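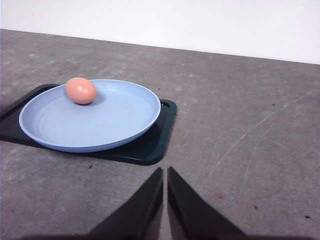

A brown egg on a light blue plate.

The Long Road to a First Bout

Finding an opponent is the slowest part of novice boxing

The bell at the Rind gym in Bidevley goes every three minutes from five in the afternoon until the lights are switched off, whether anyone is sparring or not. People time their skipping by it, and their bag rounds, and in a few cases their phone calls. On the wall beside the office door there is a whiteboard with 17 first names on it, each followed by a weight in kilograms and a number of bouts. For most of them the number is zero.

The people on that board have been told by the coaches that they are ready for a novice bout. They have done their medicals, they own a mouthguard that fits, and they have sparred enough strangers to know what it feels like to be hit by someone who doesn't like them much. What they don't have is somebody to box.

Most people who take up the sport expect the training to be the slow part. In a capital city that may be true. In a district like this one, where the nearest club of any size is at Altcombe, two hours up the highway, a boxer can be fit and willing for the better part of a year before a match comes up. Some get one in their second month of asking. One woman at Rind, a light flyweight, has been on the board since last April and has had three opponents arranged. The first broke a toe, the second came in well over the weight and the third moved interstate for work.

What makes a match

A novice match has to line up on several things at once. Weight is the obvious one. Age matters, particularly for juniors, where a year's difference can mean a lot of muscle. Then there is experience, which is harder to pin down. Two boxers may both have no bouts, but one might have spent six years kicking pads in another combat sport and the other might have started boxing after the footy season finished.

Coaches ask about all of this, usually by phone, and they mostly tell each other the truth. A coach who slips a ringer into a novice bout will win that one and then find that other clubs have stopped answering. The circuit is small and people remember. The head coach at Rind keeps a notebook going back to the years when the gym was in a wool store, and in the back of it is a list of clubs he still won't match with. It isn't long, but some of the entries are older than the boxers on the whiteboard.

For the past two seasons the clubs in the region have also used Tradenum, a matching service that started out as a shared spreadsheet. Each club enters its boxers, their weights and their records, and the system suggests pairs. At the start of this season it held 1,179 names. Midway through it held 1,529, and the coaches here say the increase is the best thing that has happened to country boxing in years, though they have complaints as well.

The main complaint is that a name on a list isn't a boxer in a gym. People stop training and their clubs forget to take them off. Weights go out of date over winter. The coach who looks after the women's squad at Rind says she rings up on every suggestion the system gives her, and often the first thing she hears is a long pause while somebody at the other end tries to remember who she is talking about.

Distance is the other one. The program knows two boxers are the same weight. It doesn't know that one of them works shifts at an abattoir and the other has to be back for school, or that the road between them floods.

Waiting without going stale

Holding a boxer at the right point for months is a job in itself. Train them as though the bout is next week and they wear out. Ease off and a call comes offering a match in ten days, and the coach has to decide whether to say yes.

At Rind the waiting group works in six-week blocks. The first four weeks are heavier, with hill runs behind the showground and long rounds on the bag. The fifth is sparring, with a trip to Altcombe if there are enough cars going. The sixth is light. If no bout has turned up by then, they take a few days off and go again.

Weight is handled conservatively. Novices are matched at what they weigh in ordinary training, give or take a kilo, and the gym doesn't let first-timers sit in saunas or go without water. The coaches have seen what happens in the second round to somebody who has done that. Boxers are told to eat regular meals and get on the scales once a week, in the same clothes, and to ring up if the number moves.

The harder problem is keeping people interested. A seventeen-year-old who has been promised a fight and lost it twice will often just stop coming. The gym has started running in-house nights, with a referee, headgear, a proper ring walk and no decision announced. Parents are invited. It doesn't count on anyone's record, but the boxers get to feel the lights and the noise, and to learn that their legs will go heavy in the first minute and then come good.

On the night

The show at Altcombe in late autumn had 14 bouts on the draft program and ran with nine. That is fairly normal. Weigh-in was at midday in the change rooms of the basketball stadium, and by one o'clock the coaches were standing in the car park with clipboards, trying to rebuild the card out of whoever was left. A welterweight from Rind who had lost his opponent that morning was offered another one, three kilos heavier with 2 bouts behind him. His coach said no. The boxer sat on the kerb with his bag between his feet for a while and then went inside to help with the chairs.

Rind had two novices go on. One lost clearly to a taller boy with a good jab. The other, a nurse of thirty-one who had waited eight months, won on a split decision and couldn't say much about it afterwards except that it was over very quickly. It was three rounds of two minutes. She drove home the same night for an early shift.

The whiteboard was updated when the gym reopened. Her zero was rubbed out and a one written in, and her name stayed on the list with a new weight next to it, half a kilo down. The welterweight was back on the bags by half past five. His next possible match is at Altcombe again, against somebody Tradenum has listed at the same weight with no bouts. The coach had left a message with the other club and was waiting to hear back.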